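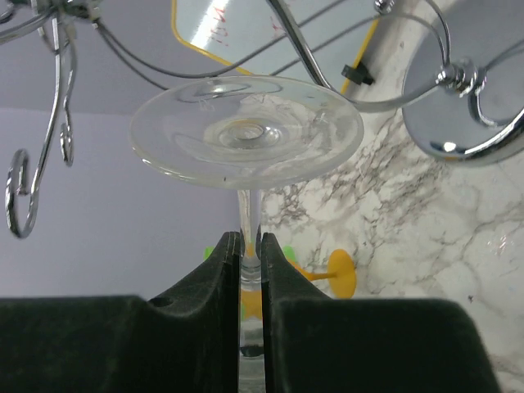 No. 7

August 9, 2021

I promised my sister I'd write up what I've been doing with my evenings, so put the kettle on, because I do tend to ramble. We're collecting examples for the Prunerier arm, meaning a person guides it through a little job and the whole go gets recorded, and then the learning system chews through the pile and (fingers crossed!) picks up the habit. We're at 3,919 recordings as of tonight, and I'm prouder of that number than I probably should be.

Stemware is my favourite so far, and also the one that makes me hold my breath. You get the dark green fingers either side of the stem, near the little bulge, with the glass upside down and its foot to the camera, and every highlight on that clear foot swims about. I love the look of it. The learning system is less keen, I suspect, so I've been mixing in coloured glasses as well, like the orange one lying on its side behind.

Hyun-seo Woo reckons I fuss too much over my grip and should leave the clumsy goes in, as long as they're labelled. We argued about it for two cups of tea and I've come around, mostly. The labels live in Grurkolau now, so if you're helping out, please fill in the colour field, even for the clear ones. Bowls are next.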